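Ullow Board: two-arm insertion data with delayed contact labels

This is the data card for the recordings behind our report on contact labeling in two-arm assembly. The data was collected at the Hultby lab by Maxence Arnaud and Muthu Thomas. Duarte Vilela wrote the labeling tool. Please write to Gaëtan Fleury for questions on the license.

Summary

The set contains 70 episodes of teleoperated work on one task board with blue parts and white fixtures. Each episode has the head camera video, the joint positions of both arms and both hands, and the motor current of the fingers. The episodes were recorded by 2 operators in December, always with the black backdrop and the same lamp position. 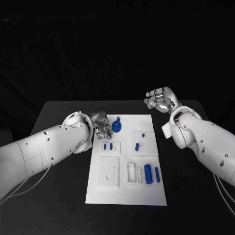 Layouts

Before each episode the fixtures are moved to one of 7 layouts. The layout number is saved in the file meta.json under the key "layout". Layouts 1 to 5 are for training. Layouts 6 and 7 are only for testing, and we ask you kindly to respect this split when you compare with our numbers.

Method

Most labels of contact are made from the video by hand, and they come too early, because a finger that is near a part looks the same as a finger that touches it. We mark the contact in two passes. In the first pass the annotator marks the moment from the video only. In the second pass the tool shows the current signal of the fingers, and the annotator may move the mark later but never earlier. Both marks are kept in the files.
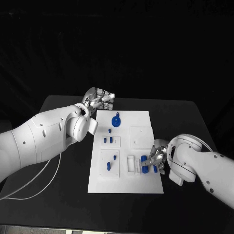 The policy we trained is the Zatell baseline without changes in the network. Only the labels are different. With the second-pass labels it finished more insertions on the test layouts, and the gain was biggest for the large cylinder. For the small pegs we see almost no difference. Pascal Hervieu repeated the training with other random seeds and the order of the results stayed the same.

Files

episodes/ one folder per episode
labels_first/ marks from video only
labels_second/ marks after the current signal
splits/ train and test lists

Known problems

The clock of the right hand drifts in long episodes. The script align_clock.py corrects this, please run it first.
In layout 4 the fingers often hide the parts from the head camera.
Finger current is noisy when the hand opens fast. Do not use it there as a sign of contact.
The converter for the Ibarra format does not copy the first-pass labels yet.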